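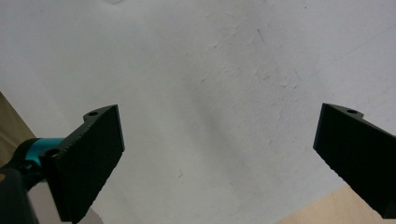 Do sponsors make a club racing team faster?
Project report, Sports Business module
Leonora Cabrera
Wednesday, November 18, 2020

1. Why I chose this

Every motorcycle team I spoke to told me that sponsorship "brings results". I wanted to see whether that holds at club level, where a sponsor usually means a box of parts and a sticker on the fairing. I followed the Verstraete team, who run two bikes in the Drandunard club series, and went through their results for the last 3 seasons.

2. What the team was given

Trulitz supplied brake levers, footrests and screens. Cleltell paid for tyres at some rounds, though the team could not tell me exactly which ones — the receipts had been kept in a van that was later sold. I was also told the screens were "worth half a second a lap". I asked how this had been measured and did not get an answer.

3. Method

I compared finishing positions before and after the Trulitz deal began. There were 34 race finishes I could use. I left out retirements and one wet race that was stopped early. Lap times would have been better evidence, but the club only publishes the fastest lap for each rider, and the circuit was resurfaced between the first and second seasons.

4. Results

The team did finish higher on average after the deal. However, the entry list also got shorter. With fewer bikes on the grid, an eighth place is not what it was. When I worked out the share of the field beaten instead, it came to around 60 per cent both before and after. The lead rider improved slightly and the second rider got slightly worse.

5. Discussion

I can't say the sponsorship did nothing. Free tyres save money, and a team that can afford every round may well learn more. But the claim about the screens looks like advertising to me, and the riders repeated it in almost the same words as the brochure.

My sample is small, and I relied on one team's memory for the tyre dates. Next time I would ask for invoices first and do the interviews afterwards. I would also include a team with no sponsor, which I tried to arrange in November, but they stopped replying to my emails.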